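Gullesness Handling Practice Project
Progress report to the funder, February

Status
The draft code of practice for recording manual handling tasks is complete and has been sent to Folke Holmgren for review. It sets out 88 requirements for teams that supply demonstration data for robot training. Of the 348 comments received on the first draft, 317 have been resolved. The remainder concern data retention.

Work since the last report
Section 4, on wrist-worn markers, was rewritten. Marker bands must be worn on both wrists, with the printed codes facing outward. Large cartons are to be held with both hands, fingers spread along the lower edges. 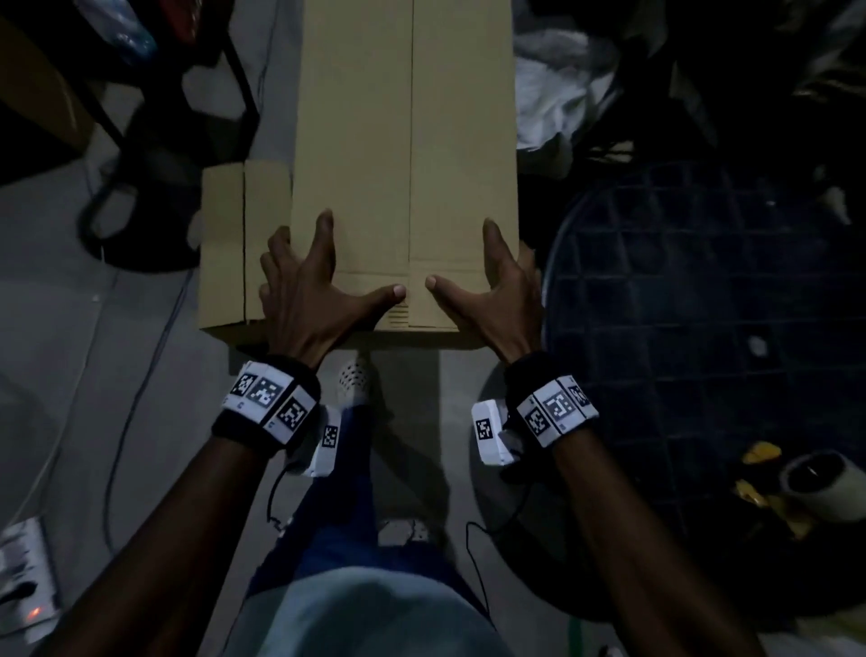 Next period
Vidar Grønli will issue the second draft to partners. Rules on cable routing and floor clearance will follow as a separate annex.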